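3.2 Rules for scene preparation and for reporting

A result from simulation is only useful to other groups if the scene was prepared by rules which are written down before the first run. In the earlier version of the Juvgate protocol these rules were left to the operator, and two laboratories could report very different success rates for the same controller. We therefore fixed the following practice, and all experiments in Section 4 follow it without exception.

First, the scene must be generated from a seed, and the seed must be stored together with the log. It is not permitted to move an object by hand after generation, also when the layout looks unlucky. Objects may lie alone on the table or rest on another object, and a small block may stand near the edge of the block which supports it. We keep such layouts in the test set. If they are removed, the set becomes easier than the protocol says, and the reader has no way to see this.

Second, the target is named before the arm moves. The name consists of a color and a shape, and it must be unique in the scene. When the generator gives two objects with the same color and the same shape, the scene is rejected by the script and the next seed is taken. The rejected seeds are listed in the log too. In our set of 2000 scenes, 94 were replaced in this way.

Third, the approach is made from above, with the fingers pointing to the table. The hand has to stop at a height of 40 mm over the highest point of the target and wait there until the pose check is finished. Only then may it go down. Contact with any object other than the target is counted as a failure - even if the target is later lifted correctly. This rule was discussed for a long time with our partners at Skendwood, who wanted to allow light contact. We decided against it, as the word "light" could not be defined in the same manner for both simulators.

Fourth, a run ends after 430 control steps. A run which is stopped by the operator for whatever reason is reported as a failure and is not repeated. Janevski and Uletti use a softer rule and permit one repetition, so their numbers should not be compared directly with ours.

The physical parameters, such as friction and mass, are kept in one file which is frozen under a version tag. The version used in this paper is dated 28/02/2018. A change of any value in this file requires a new tag and a full new evaluation, including the baseline methods. We know that this is expensive, but partial evaluation was the most frequent source of error in the reports that we reviewed.

Figure 3 shows the arm in one scene with the blue L-shaped object. The views are rendered with the standard light and with a plain background, and no color correction is applied afterwards. The rendering script was written by Ostap Sydorenko and is part of the released code.
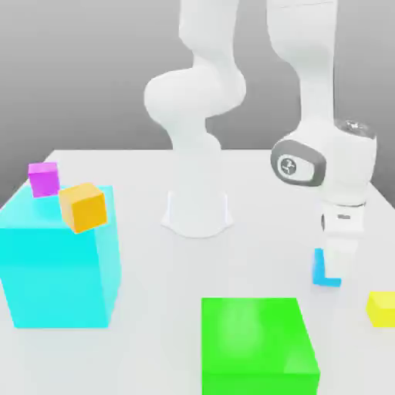 Figure 3. Simulated scene with the gripper at the blue L-shaped object; two small cubes rest on the cyan cube at left.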